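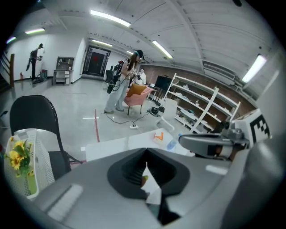
Parnley open day, June

The Parnley site opens its rooms to visitors one afternoon a year, and I went over from Grosdale with Thulani Jacobs to see how they furnish their practice rooms. Doors opened at 2 p.m. The hall takes 70 people and it was close to full for the welcome talk.

Zinhle Hendricks led our group. She buys the furniture for all 8 rooms and keeps the stock list, which stood at 2,149 items this spring. Most of it comes secondhand. Armchairs are the hardest thing to find, she told us, as people tend to hold on to good ones. Pink and mustard yellow were chosen for the living room corner by the staff, who were tired of beige.

The soft furnishings and decorations get changed over more often than the big pieces. Artificial sunflowers go in a white perforated basket, which is easy to move from one room to another. Folding chairs are used wherever extra seating is needed. White tabletops mark easily and are wiped down at the end of each day.

Siyabonga Cele asked about storage. There is a unit at Brutinthorpe for whatever is out of use, and a van goes between the two sites twice a month.

Coffee was served upstairs at 4 p.m. Parking is tight, so anyone going next year should take the bus from the station.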